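The Bag on the Table

Ask anyone in Celstead where the good pastries are and you'll get directions to Tustby, a bakery 11 minutes out of town by bus. I went in September, came home with far too much, and have been hooked on packing gift bags ever since!

It's such a cheerful way to give a present. A plain brown paper bag with handles, something soft in the bottom, something sweet to go with it - and the whole thing costs less than a bunch of flowers. At Jedura, the little paper goods store on Karppinen Street, a bundle of 80 bags lasted me through three birthdays, a housewarming and one very long school fair.

Soft toys go in first. Plush is wonderful for this (it squashes into any corner and springs right back), and a bright one peeking over the top does more than any ribbon. Pastries wait on the table until the toys are settled, and the crumbly ones get wrapped last of all. 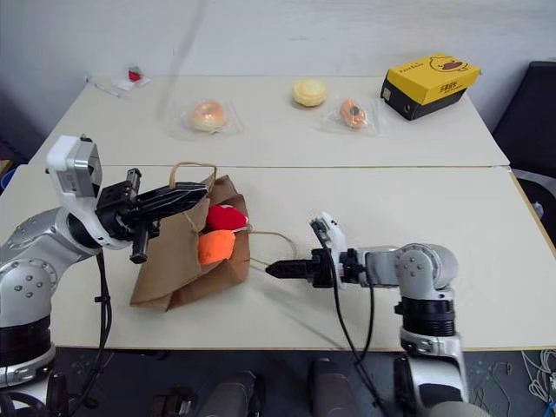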